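Student team takes hand-held grippers into the washroom for household task project

Students on a robotics project at Salem have begun recording everyday washroom jobs with hand-held grippers, as part of work on teaching a robot arm to help with cleaning. The project is called Zuvex and involves 16 students in their final year.

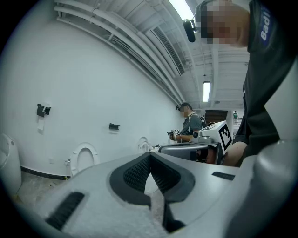
Malachy Fahy
Project Supervisor

Students work with a gripper in each hand and a small device worn on the head. Patterned markers on the grippers are used to follow their position as a job is carried out. The room has a row of toilets along a plain white wall, with paper holders fixed above.

"A toilet seat is awkward to handle with two fingers, and the students have to learn that for themselves," said Malachy Fahy. "They have rewritten their instructions several times."

The team plans to collect over 300 recordings before the end of January. Each student completes eight practice runs before any are kept. 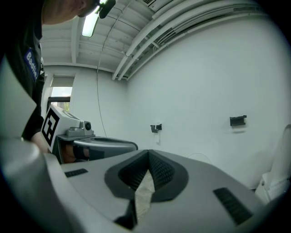
Salem Student Robotics Club

Thérèse Morin, who leads the software group, said the students were now sorting the first recordings by task. "Some are too short to use and will be done again," she said.

The club meets at 10 in the morning in the teaching workshop. Students who would like to join should speak to Ruth Pilkington, club secretary.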